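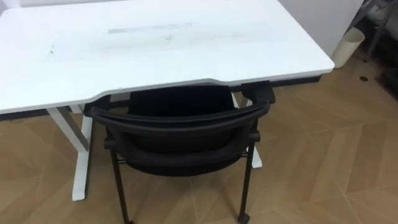 Photo: Skellby robotics club

28 June 2018
From the club lead, Skellby robotics club

Progress report to the Trelladstead fund, second half of the grant

Quick one, report is due today. Spent so far: almost 2000 of the grant. Mostly motors and batteries, plus the spare camera.

The task this term is tidy-the-study. Robot drives up to a desk, finds the chair, decides if it is tucked in. If yes, leave it alone and go look for the bin. Students picked white desk, black chair as the first setup. Good contrast on the desk, but black mesh or fabric on the chair back is giving the depth code trouble. Curved front edge on the desktop also confuses the edge finder, it wants a straight line. Herringbone floor the same, seams get picked up as obstacles. Two students are rewriting that part.

Working: driving, stopping, the Pavow simulator link (since January). Not working: pulling a chair out. Arm is not mounted yet, wrong bracket came and we sent it back.

Attendance steady, 9 students most weeks. Fikre meet entry is in, we go with the driving part only if the arm is late.

Still need: bracket, a second charger, and a decison on summer room hours.

Comments

Is the floor code going to be shared? We have the same problem with tile.

Try matte tape on the chair back, worked for our team.

Good luck at Fikre!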